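Gevum : les petits sachets de retour à l'atelier d'échange

L'atelier d'échange de Gevum rouvre en avril 2023 avec une nouveauté : les fournitures de loisirs créatifs y seront proposées en petits sachets transparents. Jusqu'ici, tout était présenté en vrac dans de grands bacs, et les visiteurs passaient beaucoup de temps à trier avant de repartir avec de quoi occuper une après-midi. 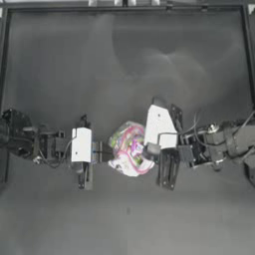
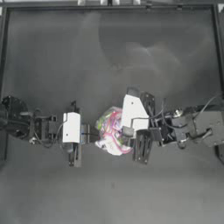
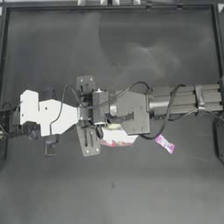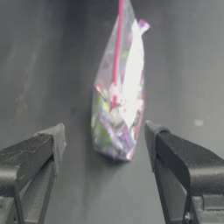

La préparation a commencé en novembre, à partir des dons reçus pendant l'été. « Les gens nous apportent des fonds de tiroir, souvent très bien, mais mélangés », explique Nidia Ospina, responsable de l'atelier. Chaque sachet est composé par couleurs ou par thème et donné contre un autre lot de fournitures, sans échange d'argent. Les visiteurs qui n'ont rien à déposer peuvent prendre un sachet et rapporter quelque chose plus tard.

Pour l'ouverture, 100 sachets seront disponibles, dont 60 réservés aux enfants. Les autres vont aux écoles et aux groupes qui en ont fait la demande auprès d'Iolo Bowen. La limite est fixée à trois sachets par famille – elle pourra être relevée si les dons suivent.

L'atelier demande aussi de rapporter les sachets vides. Ceux qui ferment encore bien seront réutilisés, les autres serviront à ranger les chutes. Les peintures, les colles entamées et les objets coupants ne sont pas acceptés.

L'accueil se fait dans la salle Morris, au fond de la cour. Les enfants de moins de six ans doivent être accompagnés. Les dons peuvent être déposés sur place aux heures d'ouverture.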